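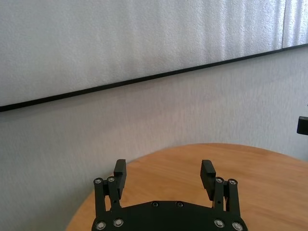 Wrist cam view, Serelton gripper open over the round table.

Serelton two-finger parallel gripper, review after some 9 weeks

Quick one, I have a deadline and I keep getting asked about this thing so I'm putting it all in one place. Bought in December, bolted on the arm the same night, been running it most days. Paid 680 for the gripper plus the wrist camera bracket. Cable not included. Grr.

What I had before: the Covis, which is a rack and pinion design, fingers slide on a rail. Fine gripper. Heavy. Rail gets gritty and then it squeaks. Li-hua Hsiao still runs hers and likes it, so ask her if you want the other side.

Build

Black metal linkage, parallelogram type, so the pads stay parallel as they swing. Screws at every joint and they're all hex socket, right out in the open where you can get a key on them. Love this. On the Covis I had to pull the whole shell to reach anything. Two more small ones recessed in the base plate.

Pads are tall and finely ridged on the inside. Ridges are good on cardboard and bottle caps, not great on anything glossy. I stuck a strip of silicone tape on for the glossy jobs and took it off again after. Left a bit of glue. My fault.

Play in the joints: barely any when new. Now a little in the left finger, you can feel it if you wiggle the pad. Snugged the screws, better. Didn't use threadlocker, should have. Do that on day one.

The thing about linkages

Pads move in an arc. So the tips go forward and back a bit as you open and close. If you come from a rail gripper this will bite you, probably on flat stuff. I was pushing the pads into the table top on the first evening becuase my grasp height was set for the Covis and never changed. Fix is an offset against opening width in the config. Took me an hour to measure it, ten minutes to type in. The manual has a table for it on the second to last page, found that afterwards.

Wide open it's really wide. Mugs no problem, a big tape roll ok. Closing on thin things is so-so. Credit card off a table, no. Pen, yes, nearly every time.

Camera position

Bracket puts the camera behind and above the fingers looking forward. Both pads in view when it's open, joints too, and you get a decent bit of table past the tips. I like seeing the pads. Ya-wen Tsang prefers hers shifted sideways so the hand takes up less of the picture and she has a point, the base plate does eat the bottom middle. For small parts you lose them just when you want them most. I added a tilt shim, helped somewhat.

Exposure was the other headache. Black gripper, pale wall, shiny screw heads. Auto exposure goes for the wall and the pads turn into a blob. Lock it by hand. I set mine off the wood table and left it there, and the ridges show up ok now.

Also the camera tilts when the wrist rolls (obviously) so if you're using wall lines to check level, don't. Check against the arm's own readout.

Controller

Tried it on 2 boards. The Tsai one first, cheap, works, but the grip force setting is three steps: low, medium, crush. Broke an egg on medium. Swapped to the Cosine and it's a different gripper. Smooth force curve, reports finger position back at a sane rate, stops when it's told to. Setup software is ugly and it forgot my port twice, still worth it. If you only have money for one upgrade make it that and skip the fancy pads.

Firmware update on the Cosine reset my zero point. Write your numbers down somewhere before you update. I didn't.

Wear

Around week six I did a run of 4000 open/close cycles, no load, just left it going while I did the taxes. Nothing came loose, motor got warm but I could keep a finger on it. Not a proper test, no object in the hand. Noise went up slightly. Bit of grease on the pivots and it went back down.

Support

Emailed Serelton one time about the bracket holes not lining up. Reply in a day, new bracket in the mail, no arguing. Covis took a lot longer over a dead connector.

Good
- easy to get at every screw
- opens wide
- pads stay square
- light enough that my arm stopped complaining at full reach

Not so good
- arc motion, have to correct for it
- thin flat things
- base plate in the camera's way
- cable extra, and it's an odd connector so you can't just use one from the drawer

Would I buy again? Yes, with the Cosine board from the start. If all you pick is flat thin parts get the Covis and put up with the squeak. Anyone doing mixed household stuff, cups, boxes, bottles, this one.

Will post the offset table once I've cleaned it up, its a mess of a spreadsheet at the moment. Someone asked about the longer pads, haven't tried them, they're on back order.

Posted February 20, 2019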